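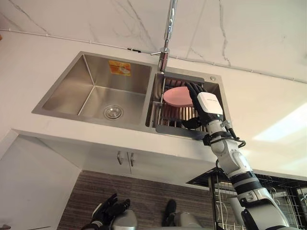

**Why train on the failed tries as well? (dish rack paper from the Girkedholm group)**

posted by **mossy_kettle**, 9/3/19

Hello all, first post after reading along for ages, so please be gentle. I'm helping my niece get ready for a student talk and she has picked the Girkedholm work on putting plates into a drying rack with a multi-fingered hand. I've read it twice now, once on the bus and once properly with a pot of tea, and I can follow most of it. A person guides the arms through the job over and over, the recordings are used to train a controller, and then the controller has a go by itself. Fine so far!

Where I come unstuck is section four. They collected 1405 recordings and they say they kept the ones where the plate missed the slot, or went in crooked and had to be lifted out again. Then they say the controller trained on everything did better than the one trained on only the tidy recordings. My niece's teacher always told her to throw out bad data, and I must say that would have been my instinct too. If you show a learner somebody fumbling, won't it learn to fumble?

Also, there are two names in the results table, Celler and Prurell, and I can't for the life of me find where they are explained.

---

**Natália Bragança**

What a nice thing to be doing with your niece, and it's a good question, one I remember being stuck on myself when I started working with this sort of method (I came to it from teaching maths, so I had all the wrong habits).

The trouble with tidy recordings is that they only ever show the tidy part of the world. The plate comes in at the right tilt, its lower edge finds the gap between two rods, the fingers press down, finished. A controller trained on that knows what to do as long as everything looks the way it did in the recordings. But it makes small errors of its own, as they all do, and after a few of those the plate is a centimetre to one side and the hand is somewhere it has never been shown. It has no idea what to do next, so it does something a bit odd, and then it is further away still. The errors pile up on one another.

Now think about what is in the messy recordings. Somebody misses the slot, and then they *put it right*. They back off, tilt the plate, feel for the gap and try again. So what you'd be keeping is a fumble with a recovery attached to it, and the recovery is the valuable bit. If you look closely at section four you'll see they cut out the moments leading up to the miss and kept everything from the miss onwards. It's in one rather short sentence under the second figure and very easy to skip. So your niece's teacher isn't wrong, some of it was thrown away, only they were choosy about which part.

Recordings where the person gave up altogether were dropped. There were 39 of those.

On the names: Celler is the controller trained on clean recordings alone and Prurell is the one trained on the lot. They're introduced in the appendix, which I thought was unkind of them. For the talk I'd call them "clean only" and "clean plus recoveries" and leave it there, your audience will thank you.

One thing I would have her mention is that the comparison is on a single kitchen set-up, with the one sink and the one rack. The authors say so themselves. Whether the gain holds up with another rack, where the rods are closer together, say, I really couldn't tell you, and I don't think they could either.

---

**tapwasher**

Prurell got 97 out of its hundred tries, it's in the table. Don't have the Celler number to hand. I would read the Diệp write-up from April first if she hasn't, it's the same idea with stacking cups and a lot shorter.

---

**mossy_kettle**

Oh, thank you both! I went back and found the sentence under the second figure and I had gone straight past it, twice. We tried it out last night with a side plate and my own drainer, me with my eyes shut and her calling out when I'd missed, and she said it made far more sense once she'd watched me hunting for the slot. She's going to do that at the start of the talk if they'll let her bring a drainer in.

Natália, one small thing if you're still about. When they cut a recording at the miss, does a person decide where the miss begins, or is it done by the computer?

---

**Natália Bragança**

By a person, going through and marking each one by hand. There were 2 people doing the marking and where they disagreed they took the later mark. Best of luck to her, and do come back and tell us how the drainer went down!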